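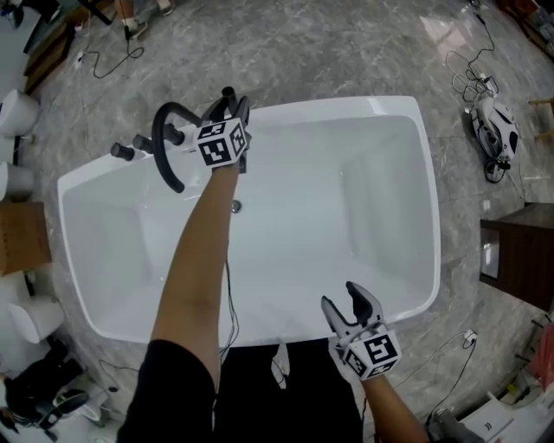
I get asked the same thing at family dinners now. When can I buy one that cleans the bathroom? I have worked near this stuff for long enough that people expect me to have a date. I don't have one, but I can say where I think things are, and bathrooms are a good place to start.

Floors are mostly done. A robot vacuum costs a few hundred dollars and works well enough if you pick up your socks. Mine is a Flosier, three years old, and it has done the downstairs of my house almost every day since I bought it. It gets stuck under one chair. I can live with that.

Everything above the floor is a different story. Take the faucet on a bathtub. A person with a hand-held gripper in each hand can get to it by leaning over and closing the jaws on it. That person has a back that bends and two eyes, and already knows the rim is slippery. They also know a faucet can be held in one place and will turn in another. A robot has to get all of that from somewhere, and right now it mostly gets it from people doing the job over and over with the same kind of gripper the robot will use.

The over and over part is what people outside don't picture. When I helped on a small project at Ardale last December, we wanted a robot to wipe down a sink and turn the tap off when it was finished. We thought 200 recordings would do it. With 200 it could find the tap about as well as I can find my glasses in the morning. We went to 600 and it got a lot better on that sink. Then we put it in front of a sink with a taller spout and it wiped the air next to it.

That sink taught me most of what I believe about household robots. Shape matters. A tall hooked spout and a short stubby one are the same thing to you and me. So are a lever and a pair of handles. To a machine that has only seen one of them, the other is close to new.

Shiny surfaces are the second problem. White tub, white wall, chrome, glossy tile. Depth cameras do badly on all of these, and a bathroom has little else in it. Black fixtures are no gift either, in my experience, as some sensors just see a hole.

Then there is reach. A tub is low and wide, and the things you need to touch are often on the far side. Most arms I have used are happiest on a table at waist height. Put the same arm over a tub and it either can't get there or gets there with its elbow somewhere silly. Grippers don't squeeze a sponge into a corner very well, and the ring of soap scum sits exactly in the corner.

Shop floors are further along, and I don't think that's because factory robots are smarter. The part shows up in the same place every time. At the Plistedow plant I visited in the spring, one cell had been putting the same handle on the same valve body for 34 weeks with hardly any trouble. When they changed the tray the handles came in, it was down for a day and a half. A house changes its tray every evening.

So here is my rough list of what I would expect, for homes:

Vacuuming and mopping flat floors: now.
Folding towels and simple shirts, slowly: soon, if you don't mind the price.
Loading a dishwasher with your own odd bowls: a few years.
Turning taps, opening cabinets, fetching a bottle: works in demos, a few years for your house.
Scrubbing a tub properly, corners and all: longer than that.

I may be wrong on the last one. The hand-held grippers are cheap and a lot of people are using them, in all kinds of rooms – that helps more than a better arm would, I think. Variety was what we were short of at Ardale.

For now I do the tub myself on Sunday with a brush and the cheap powder. It takes me ten minutes when I don't put it off.

Recent posts
Three years with a Flosier: what broke
Why my dishwasher is still smarter than a robot arm
Notes from the Fajardo automation show
Towel folding, again
What I got wrong about lawn mowers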